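Recep Dağdelen has moved house five times, and he says the bathroom has been the worst room every time.

"People leave it until the last morning because they're still using it," he says. "Then everything goes into a trash bag, and the trash bag goes out with the trash."

Dağdelen packs homes for Kenik, a small moving company in Cindham. He joined as a driver and switched to packing after a back injury. Last year his crew packed 362 homes, most of them apartments in the older buildings near Bolby Street.

He starts a small room by setting one open box on the floor against a wall. He wants it where he can reach it from the sink and the cabinet without taking a step.

"I use plain boxes," he says. "If a box says bananas on it, somebody at the other end puts it in the kitchen. I write the room on the side when it's full, not before. Plans change."

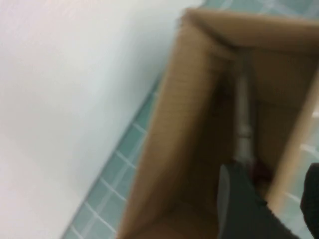
An open box on green tile, set down near the wall.

Towels go in first, folded flat to cover the bottom. Bottles get a strip of tape over the cap and stand upright in the middle, and more towels go down the sides. He doesn't pack anything that is nearly empty.

"A customer once asked me to bring along 11 shampoo bottles with a spoonful in each," he says. "I packed them. It's their stuff."

Medicine never goes on the truck. Kenik asks customers to carry it themselves, along with passports and keys, and Dağdelen checks the cabinet a second time before he closes up the room.

Tile floors need some care, he says. Grit under a box will scratch the glaze if the box is pushed, so he sweeps first and lifts – even when the box is light.

He is less strict about his own things. After his last move, in April, one box marked "bath" stayed shut for months.

"I bought new towels," he says. "The box is still in the hall closet. My wife wants it opened before we move again."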